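Music News | Reissues & Catalog

Skastska's second album, "Prodar," will be reissued in November as a double LP and a high-resolution download, the Zirkport label has confirmed. The new edition was cut from the original quarter-inch stereo masters, which were thought lost after the studio that held them changed hands.

The tapes were found in a storage unit among 88 unlabeled reels. Mastering engineer Evander Niven transferred them at 24-bit, 96 kHz after a low-temperature bake to stabilize the binder. Two reels had edge damage on the right channel, and short passages in "Ferry Timetable" and "Low Ceiling" were patched from a safety copy made at the same sessions.

Niven said the earlier CD version had been taken from a cassette dub running slightly fast. "The whole record was sharp by close to a quarter tone," he said. "Once the speed was corrected, the bass drum sat where the band always said it did."

The reissue runs to 18 tracks. The original ten songs take up the first disc and are presented in their intended order – the first pressing swapped the closing two to even out the side lengths. The second disc holds instrumental mixes, a radio session and three songs with guest accordion player Hodžić, none of them previously released. No new overdubs were added, and noise reduction was limited to the radio session. 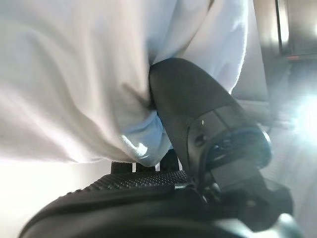
Photo: Zirkport

The double LP will be pressed at 45 rpm on black vinyl, with a 12-page booklet containing session notes and the track sheets. A numbered set of 100 copies will include a lacquer test cut of one song, chosen at random. The download will be offered in both 96 kHz and 44.1 kHz versions, and buyers of the vinyl will receive a code for either one.

Skastska will play the album in full at a single show in November, with doors at 7 p.m. Up to 50 tickets will be held for mailing list members – the rest go on general sale through the label's site at 10 a.m. on the day preorders open.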